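Call for participants: people who have tried to complain and got nowhere (or somewhere)

Posted 2019-02-27. Please forward it to anyone who keeps a folder of old letters.

I am looking for 30 people to take part in a study of how ordinary customers complain, and what happens to the complaint afterwards. I'd like people who have complained to a phone company, a power retailer, a private health fund, an airline, a local council, a strata manager or a whitegoods seller at some point in the past three years. You don't need to have won. You don't need to have been right, either.

The working title is The Donico Study, after the street our office is in. It's run by a small research outfit called Oltamis. There are two of us, me and Marjan Naseri, and we have a modest grant which pays for your time, our rent and a transcription service that can't spell "ombudsman".

## Why I'm asking

I have spent a good part of my working life reading customer satisfaction reports and I have come to believe very few of them. They arrive with a smiling cover and a number on page two, and the number is always up a bit on last year. Ask how it was arrived at and you find a survey went out by text message to people whose case had already been marked closed. If you hung up after forty minutes on hold, you never got the text. If you gave up after the third transfer, you weren't a case.

The last report of this kind I was asked to review had 665 responses in it. That sounds respectable until you read the appendix, where it says that anyone who had lodged more than one complaint was left out "to avoid duplication". Those are precisely the people I want to hear from.

I'm also wary of the opposite sort of document, the angry one. There's a whole shelf of consumer journalism that takes a single awful story and lets it stand for an industry. I have read a lot of it and enjoyed plenty of it, but a retired bloke with a faulty dishwasher and a talent for quotes doesn't tell you what happens to everyone else with a faulty dishwasher. Some of them got a new one in a week and forgot about it. I'd like to talk to them too, if they can be persuaded that their dull story is of interest. It is.

## What we would ask of you

One interview, face to face if you can get to us, by phone if you can't. Allow 100 minutes. Previous studies have told people "an hour or so" and then kept them for two, and I think that's a poor way to begin with somebody who has already been mucked around by a call centre.

Marjan will do most of the interviews. She'll ask you to go through one complaint from start to finish, in order, with whatever paperwork you still have. Emails, reference numbers, the back of an envelope with a name on it, all good. If you have nothing written down, come anyway. We're curious about how people remember these things and we suspect memory does quite a bit of tidying up.

Between the interview and the second contact we'd like you to keep a short log of any new complaint you make, however small. A cold coffee sent back counts. So does deciding not to bother, and those entries may end up being the most useful ones. We supply the notebook, or you can use your phone.

The second contact is a call in December. It should be brief. We'll read back our summary of your story and you can tell us where we've got it wrong.
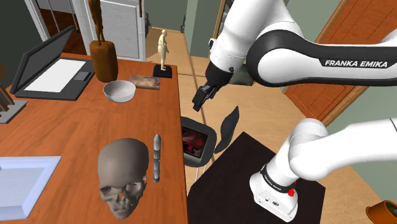

I should say something about the summaries, as I've been burnt by this before. In an earlier project I worked on, for a different employer, participants were told they'd see the write-up and then didn't. Management had decided it would be "confusing" for them. I argued, lost, and my name is still on the thing. This time the read-back is written into the grant agreement and we can't draw the final payment until it's done. I'd suggest you trust that clause a good deal more than you trust my good intentions.

## What you'd be paid

- $100 for the interview, on the day, as a bank transfer or a supermarket card. Your choice.
- $27 for returning the log, whether it has one entry or fifty.
- $30 for the December call.
- Parking, bus or train fares on top, with a receipt or without one.

If you pull out after the interview you keep the interview money. There is no bonus for a good story and there is no prize draw. I have never met a person who won a survey prize draw and I'm not about to start running one.

## Who can take part

You need to be 18 or over and to have made the complaint yourself, or on behalf of a family member who agreed to it. Carers are very welcome. So are people who complained in a language other than English, or who had a son or daughter translate. Marjan interviews in English and Farsi, and we can book an interpreter for other languages if you give us a fortnight.

We can't include you if your matter is before a court or tribunal right now. Once it's over, write to us again. We also can't include anyone who currently works in complaints handling at the organisation they complained about, though I'd dearly like to have a beer with that person.

We've already got more telco stories than we can use. If yours is about a phone bill we'll put you on the list, but we'll be slower getting back to you. What we're short of:

- council matters, especially trees, bins and neighbours' fences
- health fund rebates
- removalists
- anybody under 25
- anybody who complained by post
- anybody whose complaint was upheld and who then stayed on as a customer

## What we won't do

We won't help with your complaint. We aren't advocates, we aren't lawyers and we have no pull with anyone. If you come hoping that talking to us will get your money back, you'll leave disappointed, and you've had enough of that. Your state fair trading office or the relevant ombudsman is the right place to go.

We won't pass your details to the company you name. We have been asked already. A consultancy called Zullton, which does what it calls "experience work" for several of the larger retailers, offered to top up our grant in return for what it described as early sight of the themes. We said no. They asked what the objection was, and I wrote them a longish letter, which I'm happy to show any participant who wants to read it.

Recordings are kept until the transcript is checked and then wiped. Transcripts carry a code in place of your name. You may ask us to leave out any part of what you said, up until the report goes to the printer, and you don't have to give us a reason.

## Whether any of it will make a difference

Probably less than we'd like. I've put my name to a few reports in my time and can think of one that changed a form. The report from this study will be free, in plain English, and will include the questions we asked and the number of people who wouldn't talk to us. Beyond that I'd be making promises on behalf of people who don't answer my emails.

What I can say is that there's very little decent material on what complaining is like from the customer's end of the phone, and regulators here do make rules about hold times and written replies without it. If thirty people tell us in detail what took place, that's more than most of those rules were based on. Thirty is also a small number, and we'll say so on the first page.

## How to put your hand up

Write to us care of Oltamis, Level 1, Donico Street, over the Chan bakery (the stairs are at the side, next to the bakery's delivery door, and there is no lift; tell us if that's a problem and we'll meet you at the library). Or ring the office and leave a message. Please include:

1. Your first name and how you'd like to be contacted.
2. Who you complained to and, in a line or two, what about.
3. Which year it was.
4. Times that don't suit.

You'll hear back from a human being within five working days, either way. If you don't, feel free to complain. We'd be obliged to log it.

Fraser Kerr
Oltamis

P.S. Two people have asked whether they can bring a friend to the interview. Yes. The friend gets a cup of tea but isn't paid, and we'd ask them to let you do the talking.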